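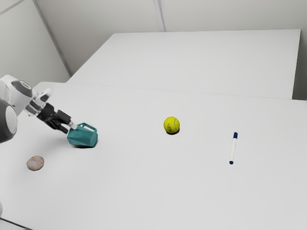
STOVAU ANNOUNCE SECOND ALBUM "CILTOV" AND TEN-DATE WINTER RUN

For immediate release, 16/10/2022

Hi everybody, Thaddeus Kincaid here, I sing and play the louder of the two guitars in Stovau. Our label asked if I wanted to write this one myself and I said yes before they finished the sentence, so blame me for the typos!

The news: our second album is called Ciltov and it's out next month on Umura Records. Nine songs, 40 minutes, and the heaviest stuff we've ever put on tape (real tape, by the way, two-inch, and it cost us a fortune). We tracked the whole thing in August with the windows shut because of the neighbors, and I lost my voice twice doing the long scream at the end of "Salt Wagon." The take on the record is the third one. I still can't listen to it without wanting a glass of water.

If you liked the first album you'll know your way around, but we slowed a lot of it down this time. "Gravel Choir" sits at 128 beats per minute and that's the fast one! The closer, "Lantern Debt," is almost doom, with a pump organ we found in a church sale and never did get fully in tune.
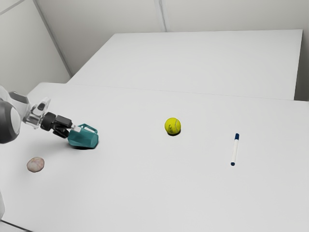 Voß, on drums, wants it on record that the slow songs are harder to play than the fast ones, and that anyone who thinks otherwise is welcome to come to soundcheck and try the second half of "Lantern Debt" without speeding up. I've tried it. I sped up.

We're also doing 10 shows to go with it, all small rooms, all places where you can stand close enough to get sweat on you. We'll play the new album front to back and then take requests from the old one until they turn the lights on. Dates and tickets go up on our site this week, and the mailing list gets first crack at them.
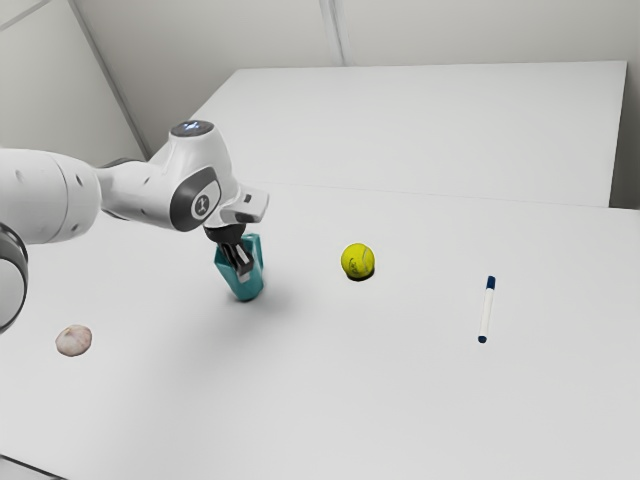 Umura Records adds that the first vinyl pressing is limited to 695 copies on smoke-gray wax, each with a fold-out lyric sheet, and that there are no plans to repeat the color. CD and download will stay available as usual, and preorders for all three open today.

First single "Salt Wagon" is streaming now, so turn it up, send it to your cousin with the good car stereo, and tell us what you think. I read all the comments, even the mean ones.

Press copies, interview requests and guest list questions go to the Umura Records press desk. Ask for me if you want to talk about amps, but leave yourself some time.

Thaddeus Kincaid
Stovau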